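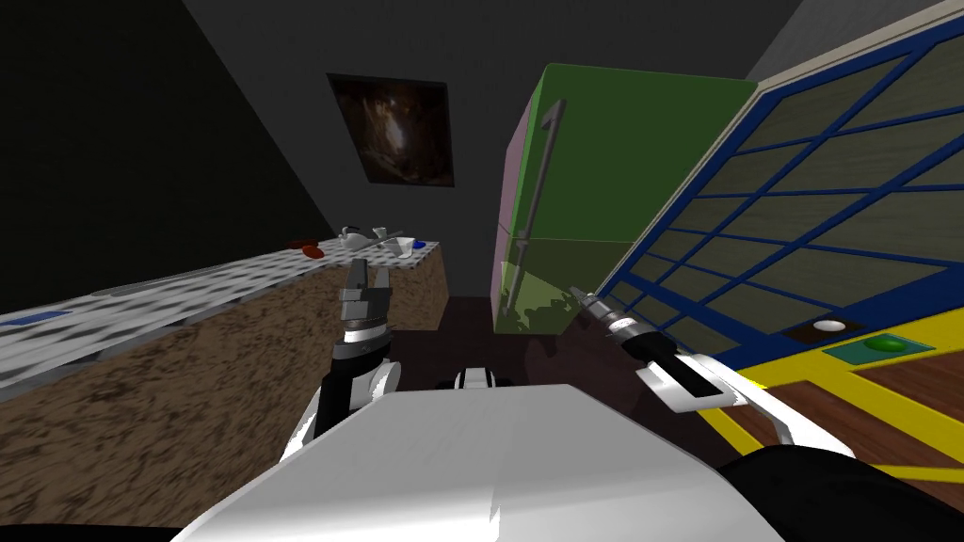

Slide 1. The simulated kitchen, both arms out, green fridge at the back.

Notes for the talk, Aiman Osman. Read slowly. Last time I finished early and then had to fill.

OPENING
Good afternoon. I help run the robotics club at Grusell, and I was asked to speak on what students learn from a simulated robot. My short answer is less than the posters say. The longer answer takes the rest of my slot.

Leave slide 1 up. Let them look at the fridge.

WHAT WE SET
The project is called Gustik. Six students, one two-armed robot, one kitchen, all of it in software. The task was to open the lower door of the fridge. One door. We gave them until the end of June and they asked if there would be a harder one afterwards. There was no harder one.

Point at the right gripper. It is aimed at the lower part of the fridge, and people always take that to mean the job is nearly done. Pointing at a door is cheap. The handle is the long dark strip down the left edge, and that is where the marks were.

THE NUMBERS
4000 attempts logged. 322 counted as a success by the students' own script. Mieke Van der Linden went through those by eye and passed 249. The other 73 had the door open a crack because an arm had knocked it.

Pause here. Someone usually laughs.

I don't blame the students. They wrote a check that said "door angle above zero" and the check did what it was told. But they had already made a poster with 322 on it, and it had been up in the corridor for a fortnight.

WHAT I DOUBT
That this carries over to a real kitchen. Our fridge weighs whatever we typed in. The seal has no suction unless a student thinks to add it, and none did. Look at the bright yellow frame on the right with the two round buttons, one white, one green. Two students asked me what they were for. Good question, and the most useful one of the term, as they had stopped taking the room as given.

I also doubt the claim that simulation is fairer to beginners. The ones who could already code did the coding. The rest watched — and wrote the poster.

WHAT I'D KEEP
The log. Mieke's afternoon with the log. Making them write down what "open" means before the first run.

IF ASKED ABOUT COST
Send them to Mieke. She has the sheet.

IF ASKED WHETHER WE'LL RUN IT AGAIN
Yes, with a real cupboard door on a bench next to the screen. Tuhumury group wants to share it. I have said maybe.

Leave time for questions. Water is on the left.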